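**Workshop notebook - Flaltport site, table-setting cell**

22nd September

Entry concerns the planned transfer of place-setting and tray preparation from the kitchen service staff to the Iva cell. Target for first supervised use remains November.

Work today was confined to the hand-held grippers. The staff who currently lay the trays are to perform the demonstrations themselves, as agreed with Castitz. Their habits differ from ours in the workshop, and the cell should learn theirs. The striped mat stays on the left side of the table and the tray on the white sheet for all runs until further notice.

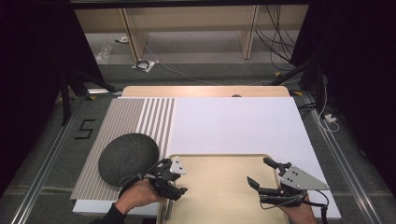 *Fig. 1. Both grippers in use at the table, tray at lower center.*

Sessions are limited to 23 minutes, followed by a break. Two staff members reported sore wrists after the longer sessions last week - the limit is to be observed even when a run is going well. Time spent on demonstrations is counted as regular shift time and is to be entered on the kitchen sheet, not ours.

The target for this phase is 500 accepted runs. At the present pace this will take roughly 28 working days, which leaves little room before November. Runs in which an item is dropped are to be kept and marked separately. Sawatzky has asked for them.

Matters raised by the kitchen staff:

- Who corrects a badly laid tray once the cell is running. Proposed: the person on shift, with authority to stop the cell without asking.
- Whether the early shift will be shortened. No decision. To be put to Castitz in writing.
- Fork placement varies between the two dining rooms. We had not known this. Settings to be recorded for both.

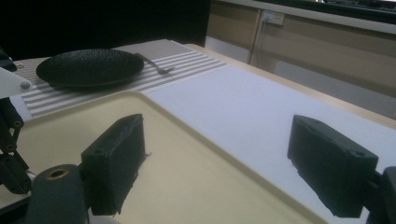 Will staff positions be reduced when the cell goes into service?

None are to be removed during the trial period; the hours saved on trays move to serving and diet checks, and the arrangement will be reviewed when the trial ends.

Open: replacement finger pads, 5 sets, not yet ordered. Revised shift plan to be posted by the kitchen door.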